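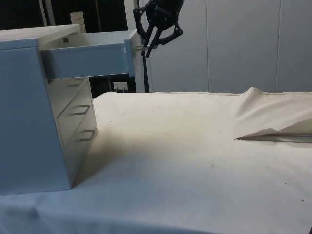
Figure 2. White chest of drawers with the uppermost drawer pulled out.

May
Irén Bognár

3.2 Storage furniture and retrieval of household papers

The Skollby survey asked 283 households where they kept utility bills, warranties, and tax records, and how long it took to find a named item on request. Drawers were the most common answer, ahead of shelves, boxes, and wall-mounted files (a typical form of drawer unit is shown in Figure 2). Top drawers were named more often than lower ones in every age group. This agrees with the earlier Olar pilot, although the pilot did not separate papers in weekly use from papers kept for reference.

Retrieval times were skewed. Most respondents produced the item quickly, but 13 households gave up before finding it, and these cases were coded as missing. Coding them at the upper limit of 1000 seconds instead raised the mean and left the median unchanged. We report medians for this reason.

Households that sorted papers by sender were faster than those that sorted by date – the gap was largest for warranties, where the purchase date was often forgotten. Labels had no clear effect once sorting method was included in the model. Households in Irside, where two electricity suppliers had merged during the year, were slower on bills only. Several respondents there had kept papers under the old supplier name.

Visits made on a Sunday gave slightly longer times than weekday visits. The person who normally did the filing was less often the one who answered, and the difference disappeared when we controlled for this. The layout of the room was recorded but is not used here. Section 3.3 turns to the Rutherford subsample, in which respondents also kept scanned copies.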